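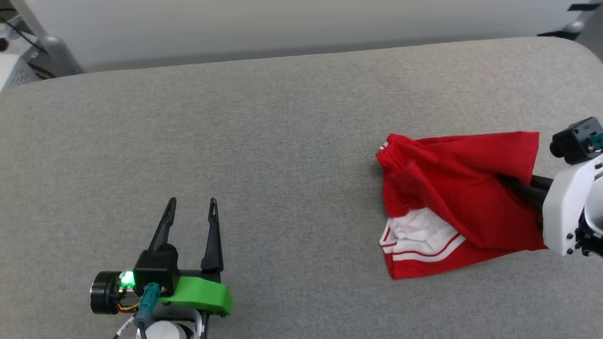
Filed under: Stage Door > Touring Guides

Section 2: Setting up your Trellano cue box

Okay, house is open in an hour, so let's get you going!

1. Plug the Trellano into the booth outlet (I keep mine left of the script).
2. Hold Sync until the light goes green.
3. Load your show file. It takes up to 400 cues.

Note: I save every 50 cues, and I wish I'd started sooner!

Caution: don't unplug it mid-save. I lost a whole second act in Clutonness that way.

Comments (2)

Sze-wing Hsieh: Does it work with Brarnex headsets?

Chow: Mine does, over 400 feet of cable!

We use cookies. Accept | Settings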